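Work and Automation, Unit 4 handout: The helper in the kitchen

Hi everyone. Oriana Núñez again, with the notes I promised on Thursday's reading. You've all read the Dudek case by now, the canteen kitchen in Wustdale that brought in a robot arm for fetching and putting away. Most of you went straight to "how many jobs?" and I get it, but I'd like us to stay with the tasks for a while first. Take something out of the fridge. Put it where the cook wants it. Do it again. A job is a big bundle of these, and automation usually picks at the bundle one piece at a time.

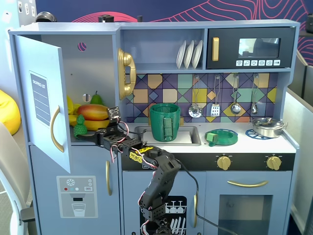
Page last changed: Saturday, September 3, 2022

So think about fetching a piece of fruit. You or I would open the door, grab the pear from behind the mango and be talking to somebody the whole time! An arm has to come in at an angle that clears the shelf and then close on the right thing with its neighbors very close by. At Dudek, the kitchen staff ended up spacing things out on the shelves so the arm could get at them. Is that cooking? Is it in anyone's job description? (It wasn't, and the pay talks in May were mostly about that.)

Please mark the passage where the Driltosbridge site logs 500 fetches in its trial period, with a person stepping in on 50 of them. I love that passage – it says so much about who is standing nearby and what they can't walk away to do.

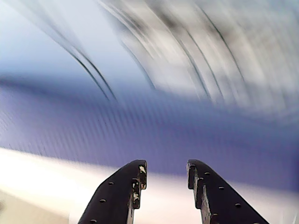

Fig. 2. Gripper fingers, open, with the background blurred by motion.

Now wear. Grippers get scuffed along the inner edges, same as the handles of your favorite pan, and somebody has to look at them. In the case it fell to the early shift, who were shown how by Voreda's installer in one morning and then left with a phone number. A few of them really enjoyed it and asked for more training. Others felt they'd been handed a second job. Both reactions are in the interviews, so please don't quote only the one you agree with.

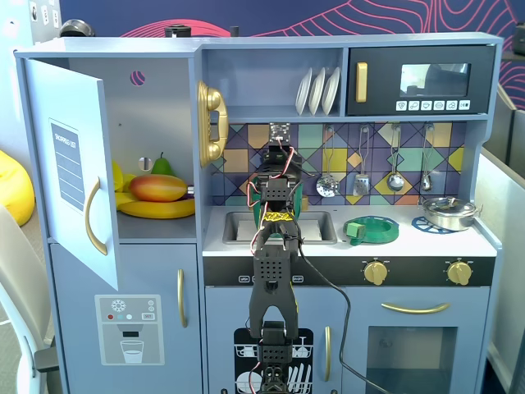
Fig. 3. Arm in front of the play kitchen, fridge door open.

For next time, pick a workplace you know well (your own is great, so is your aunt's) and write up one task in roughly 1,000 words. Who does it now, what do they notice while doing it, and who would get the leftover bits if an arm took over the middle? Bring two copies, we're swapping.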